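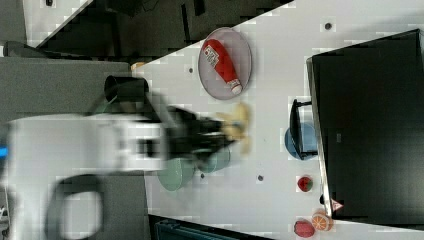
Banana on a white table.

Data > Language > Grilby Household Words > README

Grilby Household Words, version 2
Data card and usage notes
Last revised Wednesday, March 19, 2025

Summary

Grilby Household Words is a collection of everyday names for ordinary things in the home, as given in writing by adult residents of the Grilby and Heltar districts. It contains 679 records from 203 households. Each record holds one answer to one prompt, together with the district, the age band of the person answering, and a usage note where one was supplied. The collection is maintained by the Pakzad Language Archive. The responsible editor is Shahram Amini.

The collection is intended for the study of word choice within a small area. It is not a dictionary, and the archive does not recommend any of the recorded terms over another.

How the answers were collected

Households received a printed booklet in July and returned it by mail. Prompts were short written definitions, such as "the bowl with holes used to drain boiled food" or "the flat tool used to turn food in a pan." Definitions were used throughout so that no household name would be suggested by the booklet itself. Respondents could give more than one answer and were invited to say when, and with whom, they used each word.

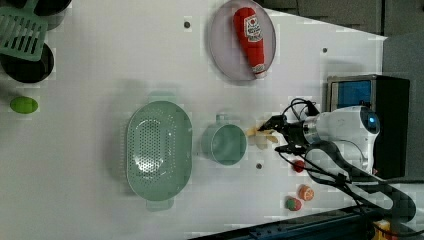
Sage-green cup and colander on a white tabletop.

Answers were typed exactly as written. Capital letters, apostrophes and unusual spellings were kept in the field "answer_raw". A second field, "answer_norm", gives a lowercase form with standard spelling where one exists. Editors did not correct answers that appeared to describe a different object from the one intended. These are marked "off_prompt" and may be filtered out.

Files

words.csv: the main table, one record per line
households.csv: district and household size, linked by household_id
prompts.txt: the full wording of all prompts, in booklet order
changes.txt: corrections made between versions

All files are in UTF-8. Empty cells mean that the respondent left the line blank. The value "none" means that the respondent wrote that the household has no word for the thing.

Fields in words.csv

record_id: whole number, not reused after deletion
household_id: code assigned on receipt of the booklet
prompt_id: links to prompts.txt
answer_raw: the answer as written
answer_norm: the edited form
age_band: 18-34, 35-54, 55-74 or 75 and over
note: free text from the respondent, names removed
flag: off_prompt, unclear or blank

Family words

The final section of the booklet asked for words used only within the family: names for leftovers, for the drawer where odd items are kept, for a favorite blanket or soft toy. These answers vary more than any others in the collection, and many appear in a single household. 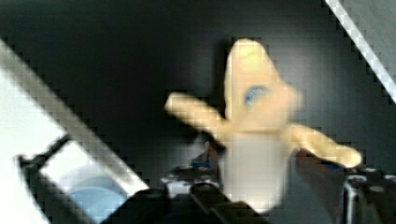
Several respondents explained that a word began as a child's mispronunciation and stayed in use after the child had grown. Such accounts are kept in the note field in shortened form. Users who quote from this section are asked to cite the record number and to leave out the household code.

Known limits

Almost 300 booklets were sent out, and households that did not reply were not contacted again. Older residents are more strongly represented than younger ones. Heltar is covered less fully than Grilby, particularly in the outlying streets, and comparisons between the districts should be made with care. The booklet was available in English only. Words that are normally spoken and seldom written may be missing, and the spelling of those that were supplied is a poor guide to pronunciation.

The normalized field reflects editorial judgment. Where two editors disagreed, the raw answer was copied unchanged and the record was flagged "unclear".
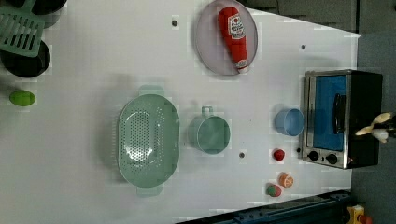

Terms of use

The files may be used for teaching and noncommercial research. Attempts to identify a household from its answers are not permitted. Redistribution requires written approval from the archive, and any changed copy must carry a new title.

Suggested citation

Pakzad Language Archive. Grilby Household Words, version 2. Edited by Shahram Amini. 2025.

Corrections

Reports of errors should give the record number, the field and the proposed change. Accepted corrections are listed in changes.txt and included in the next release.

We use cookies to remember your settings and to measure visits to this site. Accept all | Manage settings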